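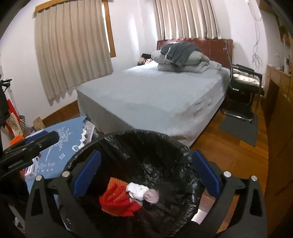

Ademir Brandão wrote on 30/07/2025:
> I read your notes on the Diekmann runs and I'm a bit lost. You say the
> policy trained on hand-held demos does better on the pick when the
> cloth is down inside something than when it's out on a table. Isn't
> that backwards? I'd expect the walls to get in the way. Also, did you
> keep the slow demos in or cut them?

Hi Ademir, hi all,

No, you read it right, and it bugged me too for a good while! I reran it with a fresh seed before I dared write it up and got the same ordering.

My best guess is that it's about approach angle. When people hold the gripper over a bin or a bucket they pretty much have to come in from the top, so all the demos look alike and the policy gets one clean habit to copy. Over a table everyone does their own thing (I come in low from the side, the Grimville folks sort of swoop) and the model ends up somewhere in the middle of all that and pinches air. So the walls do get in the way, but they get in the person's way first, and that seems to help.

Numbers, for what they're worth: 90 demos per condition, two conditions, 45 test trials each. With the cloth down inside something we had 13 failed picks. I'm not going to quote the table number yet, as I found a few trials where the start pose was logged wrong and I want to throw those out properly - it's worse, though, and not by a little.

Dark liners are still a pain. A crinkled black trash bag gives the depth estimate almost nothing to hold on to, and black fingers against black plastic is no picnic either. Having blue pads on the gripper helps me a lot when I'm checking the labels by eye. Whether it helps the network, I have no idea. Somebody could test that with a roll of tape and a free afternoon, hint hint.

Slow demos: I kept them in, but resampled so that every demo has the same number of steps. Pristirent does the resampling now if you pull the latest version, so you don't need my ugly script anymore. Cutting them made small cloths worse in the one quick try I did. I wouldn't lean on that.

What I'd like to try in August is telling people to come straight down over the table too. If my guess is any good, the gap should shrink. If it doesn't, I'm back to blaming Cloltusier's camera calibration - which I do anyway.

Could you send me your table demos, the raw ones?

Thanks for poking at this!

2 replies | 0 shares
Contact the list owner | Back to top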